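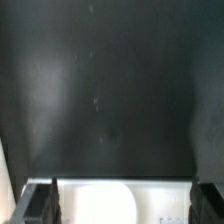
Jindosgate Makers list
Subject: Re: White plastic on a black table, and the little squares
Sent: August, 20:13

Hello all,

I was so pleased to see this come up, because small white boxes on a black tabletop are my favourite thing at the moment and I could go on for pages (I'll try not to). I've left the original message in so that anyone reading in digest form can follow.

----- Earlier message -----
We're putting together a set of small white parts for our table at Flodham: an open-top box, a flat panel and a bigger cabinet sort of thing, all in plain white plastic, with the black and white square markers on them. The table is black. Three questions. Does the black show every bit of fluff, or is that just ours? Do you put the markers on flat or sink them in a bit? And is it worth making the box with two markers, one on the front and one on the side, or is the front enough? We have one spool of white left and would like to get it right first time.
----- End of earlier message -----

First one: yes, it shows everything! Matt black is lovely to look at from a distance and dreadful from close to. Every scrap of lint and every tiny scratch turns into a bright white dot as soon as there's a lamp nearby, and you get a big pale patch of shine on whichever side the light comes from. I wouldn't go back to a pale top, though. White parts on black have such a clear outline that you can find a corner without even thinking about it, and on our old beech top I was forever losing the edges.

What works for me is a barely damp microfibre cloth, always wiped in the same direction, and then a dry one. Kitchen roll is hopeless and leaves more behind than it picks up. Real scratches I just live with. I once tried covering one with a black marker pen and made a shiny purple stripe, so please don't do that.
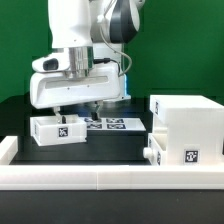
On the box, I'd say go for two markers every time. Front and side, and the side one can be narrower if the wall is short. You'll turn the box at some point, everyone does, and it's so nice to have a square facing you whichever way it ends up. For the flat panel I'm a great fan of four in a two-by-two grid. It looks neat, it fills the space, and if something is standing over one corner you still have the others.

Do keep the box open at the top, by the way. I designed a lid for my Praretti set and it has been in a drawer ever since. Small black things go in, small black things come out, and the white walls make them easy to see down there. A lid just gets in the way.

The cabinet is the part I'd take most time over. It's big, it stands at the side, and it will use up your white faster than everything else put together. If you only have the one spool, print the box and panel first.

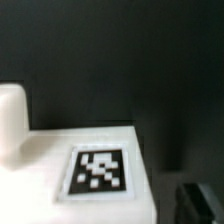

MARKERS: FLAT OR SUNK

Sunk, if you can bear the extra fiddling! I cut a shallow recess a hair bigger than the square and drop it in, and it stays put far better than one stuck on top, where the corners always start to curl. Leave the pale border on when you trim. I've seen people cut right up to the black to make it look tidier, and then the black meets a shadow and you can't tell where one stops.

Speaking of shadows, if your part has a raised bit at one end, put the marker well away from it. The step throws a soft grey shade on to the flat and it's surprising how far it creeps. Out in the open part of the top is best. The Vi template has the recess drawn in already, at 100 per cent scale, so print it without "fit to page" ticked (I lost a whole evening to that box).

Glossy white can be a bit of a nuisance under a bright lamp as well. It goes so pale that you lose the surface altogether. Tip the lamp up at the wall and see if you like it better.

The files are in the list folder, item 374, and there's a second version with rounded corners that I like even more. Let us know how the cabinet comes out, and if anyone has found a white that doesn't go creamy at the edges, I'd love the name of it.

All the best from the back bedroom workshop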